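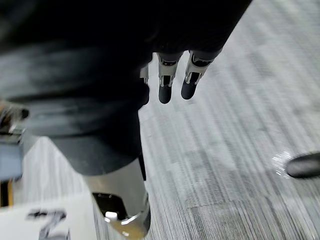
Silver joints and black fingertips on a robot hand.

Vumix share buyback tracker
Progress report to the Jalali Fund, covering the period from February

We have had a very good stretch, and I'm happy to be writing this one. When the Fund agreed to support us, the plan was to take 300 listed companies, find every share buyback they had announced, and check how much of each one was carried out. As of this report, 299 of the 300 are in the database with their full history. The last one changed its fiscal year partway through a program and then merged with its own parent, and we are still untangling which filings belong to which entity. I would love to have it finished by the time you read this, but I'd sooner it was right.

For anyone on your side who is new to the grant, a quick refresher. A company that announces a buyback is telling the market it may spend up to a certain amount on its own stock. The announcement gets a headline, and the share price often gets a bump the same morning. What happens afterward is reported in small print, usually in a table deep in the quarterly filing, and it can take years to play out. Some companies spend every dollar. Some spend almost nothing, let the authorization lapse and announce a new one with a bigger number on it. An ordinary shareholder who wants to know which kind of company they own has to dig through a pile of documents. Vumix does the digging and puts the answer on a single page, free to read.

Data collection

The back history goes as deep as we promised, up to 5 years for each company. The most satisfying part of the work has been watching the entry process settle down. In the early weeks we were typing figures in by hand and arguing over definitions (does a share withheld for an employee's taxes count as repurchased? we say no, and we flag it). Now there is a written rulebook, every program is entered by one person and checked by another, and disagreements go into a log with the decision next to them. The log has turned into the most useful document we own. Anyone who wants to know why we treated an accelerated repurchase the way we did can go and look.

The hard cases have been in the hardware and semiconductor group, which I wouldn't have guessed. These companies tend to have several authorizations open at once, approved by the board at different times, and the filings don't always say which one a given purchase was charged to. We apply the oldest first unless the company tells us otherwise. A few investor relations departments wrote back with clear answers when we asked, and one of them sent a full schedule going back to the start of the program. That was a great day in the office.
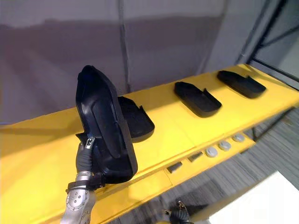 Retailers were much easier. They mostly run one program at a time and report it in the same place every quarter, so we got through that group ahead of schedule and moved the spare hours over to hardware.

Skanaswood

Skanaswood is the name we gave to the search tool that sits on top of the database, and it is now working well enough that we use it ourselves every day. You type in a company and get back each program it has announced, the amount authorized, the amount spent, the average price paid and the date the program closed, if it has. A second view puts the repurchases beside the new shares issued to employees over the same period. I am especially pleased with that view. A company can spend a fortune on its own stock and still end up with more shares outstanding than it started with, and you see it right away when the two lines are drawn on the same chart.

We promised you 2 versions, a full one for people comfortable with filings and a simple one for people who own a few shares in a retirement account. Both are running. The full version needed less work than expected. The simple one has been rewritten more than once, mainly the wording. Our first draft used "authorization" on every page, and test readers took it to mean something they had to sign. It now says "what the company said it might spend" and "what it has spent so far." Longer, and so much better!

There is still a speed problem when somebody sorts the whole database by completion rate. It gets there, but slowly. We know the cause (the rate is worked out fresh each time instead of being stored) and the fix is next on the list.

Workshops in Fetolville

The evening sessions at the Fetolville library were the piece of the proposal I was least sure about, and they have been a joy. People bring their own brokerage statements, pick a company they hold and look it up with us. The conversation moves fast from there. We had a long discussion about whether a buyback is better than a dividend, with good points on both sides, and we took care not to recommend anything. Vumix does not give investment advice and the handout says so on the first line.

What we learned from the sessions has gone straight back into the site. People wanted to print the company page, so it prints cleanly now. They wanted to know when the numbers were last updated, so the month is shown at the top. Several asked for dividends as well. That is outside this grant, but I'm noting it here as it came up every single time.
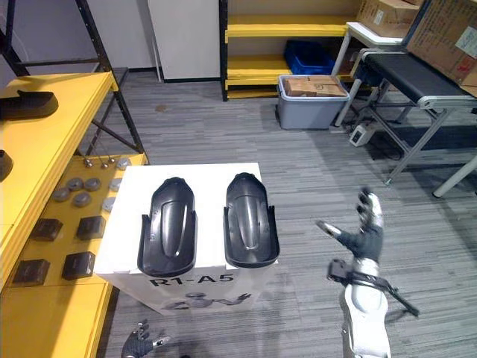 Sessions start at 6:30 in the evening, and we will keep that hour. The earlier slot we tried clashed with people's commutes.

Money

Spending is in line with the budget you approved. Filing access cost less than planned once we moved to downloading in bulk, and the difference went to the extra checking in the hardware group, as agreed with your office. Hosting is a little over because of the charts. We expect to absorb that inside the existing total and are not asking for any change to the award.

Things that are behind

The public download file is late. The data is ready, but the notes that go with it are not, and a spreadsheet of buyback figures without the definitions would cause more confusion than it clears up. The notes are in draft and with our outside reader now.

The email alert for newly announced programs is also not live. It works in testing, though it twice picked up an old announcement that had been refiled and treated it as new. We want a clean quarter of results before opening it to the public.

Next period

Close out the final company. Store the completion rates so sorting is quick. Publish the download file with its notes. Run the alert through a full earnings season with our own team as the only subscribers. Hold the next set of library sessions, this time with a short segment on reading the repurchase table in a filing, which the regulars asked for.

We would also welcome a call with you before the renewal window opens, to talk through whether adding dividends makes sense as a follow-on. A demonstration login for both versions of Skanaswood will be sent to your office separately, and we'd be delighted if you looked up a few companies of your own and told us where you got stuck.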